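Subject: Re: [arm-bench] Florholm vs. Betura fingers, play kitchen setup
From: Jyoti Shakya
Date: Fri 7 February

Silvan Hämmerli wrote:
> Can you post the approach poses for both finger sets? Our Betura pair
> fouls the backsplash whenever the wrist goes past vertical. Also, which
> controller release are you on, and what rate?

Silvan,

Clovoteo controller, previous release, commands at 15 Hz. I have not moved to the new one because Nizar still sees dropouts with it. Targets are the sink, the faucet, the stovetop and the oven door. Approach to the faucet is from the right with the elbow high.

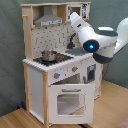 We keep the wrist pitched forward until the fingertips clear the upper shelf, then drop straight down. Final descent is 42 mm. With the Florholm fingers I can start that descent closer to the wall. The Betura fingers are longer, so the start pose has to come out toward the front edge, and the planner then tends to flip the elbow. Locking joint 3 for the last segment cures it here.

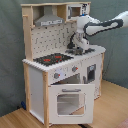
Force limit is the same for both sets. Over 600 trials each, the Florholm set had fewer slips on the faucet and the Betura set did better on the oven handle. I would not read much into the second result, as the door hinge loosened partway through and I retightened it twice.

Camera placement matters more than I expected. From the left, the arm hides part of the stovetop, so I use that view for the faucet and sink only.

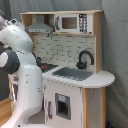
Left-side view, faucet and sink clear of the arm.

Poses follow in a separate mail once Chiyo has checked the frame offsets. Which mount plate are you using, the Ikeda one or your own?

Jyoti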